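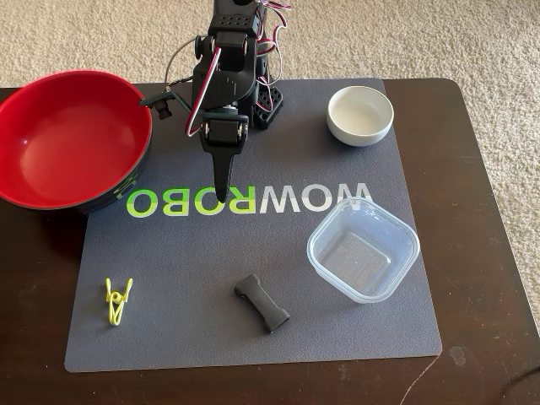
The Lema table mat is a flat, one-piece cover for dining tables, desks and side tables. It goes between the table top and whatever you set down on it, and it takes the scratches, rings and dents that the finish would otherwise take. It is sold by Farkuvis in three sizes. Most people order it in a dark gray like this one, and that is the color we keep the most stock of. Sand and brick are also available, but only in the medium size until January.

Home Shop Table care Sizes Returns Contact

Item number: 2715
Sizes: small, medium, large
Backing: non-slip, full width
Edges: cut and sealed, no stitching
Made in: Grirport

Choosing a size

Measure the part of the table you use, not the whole top. A mat that reaches every edge gets pulled by sleeves and chair backs and will creep over a few weeks. Leave a hand's width of bare table on each side. On a round table the medium is usually right. The large is meant for tables that seat six or more, and it comes rolled in a tube — the smaller two are shipped flat.

If you are between sizes, take the smaller one. We can't accept a mat back once it has been trimmed.

First week

Unroll the large mat on a clean floor with the backing down and put a book on each corner overnight. Wipe the table top before you lay the mat. Grit caught underneath will mark the finish faster than no mat at all, and most of the complaints we get about scratches come down to this. Freshly oiled or waxed wood needs two weeks to cure first. Older lacquer can soften under any backing in a hot room, so lift the mat now and then during the summer and let the top air out.

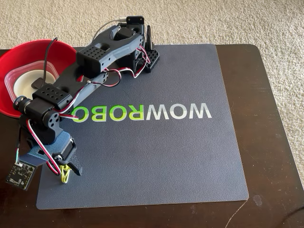
According to one buyer in Flunley, the medium stayed put through a whole winter of homework and board games, but the corner nearest the radiator began to lift and had to be pressed under a stack of magazines for two days. Warming the corner by hand first would have made it quicker. We now print that on the care card.

Heat and spills

The mat is fine with cups and plates. Do not put a pan on it straight from the stove. Use a trivet, even for short stops. Water and juice can sit for an hour without harm. Mustard, turmeric and red wine should come up right away, with dish soap and a soft cloth. Scouring pads leave a shiny patch that does not come out.

Washing

Sponge it on the table for everyday cleaning. For a full wash, use the bathtub and lukewarm water, rinse both sides and hang it over the shower rail. No dryer and no iron.

Dishes and bowls

Unglazed foot rings are rough and will scuff the surface if they are dragged. Lift heavy serving bowls when you move them. Smaller pieces can be grouped inside a larger one and carried off together at the end of a meal.

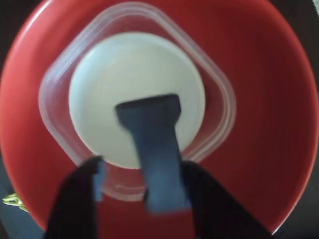

Large red bowl with a clear container and white dish inside.

Availability

Small and medium are in stock. The large returns on Wed 23 September. The next run is 3000 mats across all sizes, and back orders are filled first.

317 shares | 2422 comments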